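MECH 3916 Robotics in Practice
Handout 4: Notes for the Jedstead open day

The visit replaces the March lecture. Meet at the side entrance at 9.15 am in closed shoes. Bags go in the lockers, and you'll need your student card to get past the front desk.

What you will see

Borkden runs two demonstration bays at Jedstead. Bay 1 is the palletising cell, which most of you know from Handout 2. Bay 2 is the tidying work, where people use hand-held grippers to put household items into storage bins and the recordings are used to train an arm. Visitación Palacios leads Bay 2 and will talk for the first part of the session. Patricio Esteban looks after the arm and will take questions on control.

The training set for the tidying task stood at 468 recordings when I last spoke to Visitación. Ask her how many were thrown out and on what grounds. Last year's group didn't ask, and it would have helped them with the assignment.

Points to watch for

Soft goods. Slippers, socks and cloths change shape when they are gripped. Compare the way the fingers close on these with the rigid cartons in Bay 1.

Container walls. A fabric bin gives when it is pushed. Look at how the operator brings the gripper in over the rim, and how much room is left beside the item already inside.

Markers. The square black-and-white markers on the gripper plates let software work out the position of the plates from the camera view. Note when a marker is hidden or badly lit – you will need this for question 2 of the report.

Wide-angle view. The lens covers a lot of the work surface but straight edges come out curved. We'll go through the correction in the tutorial.

Report

Two pages, handed in at the tutorial after the visit. Choose one bay only. Include a labelled sketch of the gripper and a short paragraph on one failure you saw, or one you would expect.

Bay 2, slippers into the fabric bin:
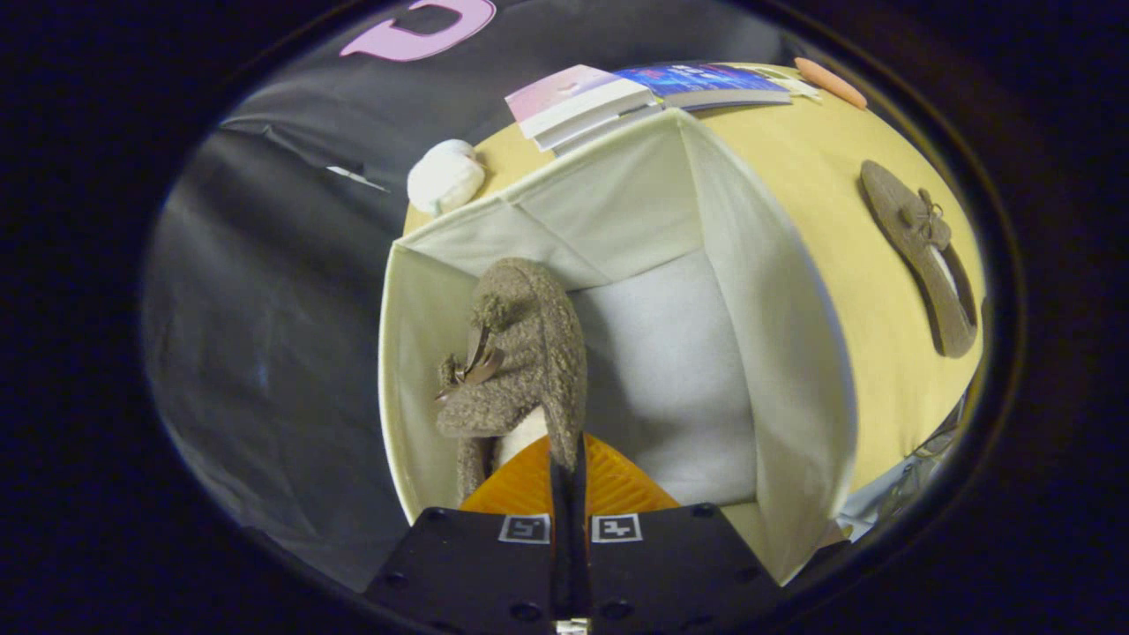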